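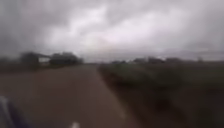 Road under cloud, Menzies collection area.

Menzies Place Names and Spellings, data card

Maintained by Raluca Hodoroagă and Rutilio Nava
Last revised Monday, December 28, 2020

Summary

A table of 3,213 place-name records for the Menzies district, taken from station diaries, mail contracts, rate books and interviews with residents. Each record is one spelling of one name in one source. The same creek can turn up many times, and often does. After grouping, the table resolves to 1,347 separate places.

We put it together for family historians and for anyone cataloguing old letters. It is not a gazetteer and should not be used for navigation. Coordinates are given to the nearest kilometre where we have them and left blank where we don't.

Files

names.csv holds the records, one per line, UTF-8, comma separated.
places.csv holds the grouped places. Join on place_id.
sources.txt lists each source with its short code.
changes.txt is the change log, newest first.

Columns in names.csv

record_id: whole number, never reused.
place_id: matches places.csv.
spelling: as written in the source, including odd capitals and missing apostrophes.
source: short code from sources.txt.
year: year of the source. Blank for interviews.
kind: one of creek, hill, bore, siding, gate, paddock, road, other.
sure: y or n. An n means the grouping is our best guess.
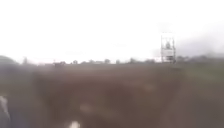
Open-frame structure against a pale sky.

How spellings were grouped

Leopoldo Ochoa read the written sources and typed spellings exactly as found. A second reader grouped them without seeing his notes. Where the two disagreed, the record was marked n and left that way. We did not correct anything to match the modern signs, some of which are wrong.

Tanent is the worst case. It appears as Tannent, Tenant, Tenant's and Ten Ant in four sources, and two of those may refer to a paddock of the same name further east. All are under one place_id with sure set to n. Dusitz was a siding and later a gate. It has two place_id values on purpose.

Interviews

Residents were asked in June to say the names aloud and then spell them. We kept both where they differed. Some 40 names in the table come only from interviews and have no written source at all. Recordings are not included in this release. People who asked to be left out were left out, along with any name that only they had given us.

Known problems

Rate books before the first bound volume are missing. Water damage in one mail contract made 45 entries unreadable, and these were skipped. Names given by women are thin in the written sources and we have not been able to fix that. Aboriginal names are recorded only where they already appear in a published source, and the spellings there are poor.

The kind column is weakest for bores. Several are listed as other where the diary gives a name and nothing else. 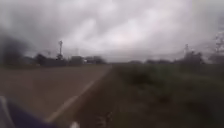

Sarahí Cisneros: I'd split Tanent before the next release. My grandfather's letters have the paddock and the creek on the same page, spelled differently both times, and he was careful about that sort of thing. Happy to send scans if you can take them at full size.

Scans are welcome at full size. The split is logged in changes.txt as pending.

Licence

Free to use and copy with credit to the maintainers. If you correct a record, please send us the record_id and the source you checked it against.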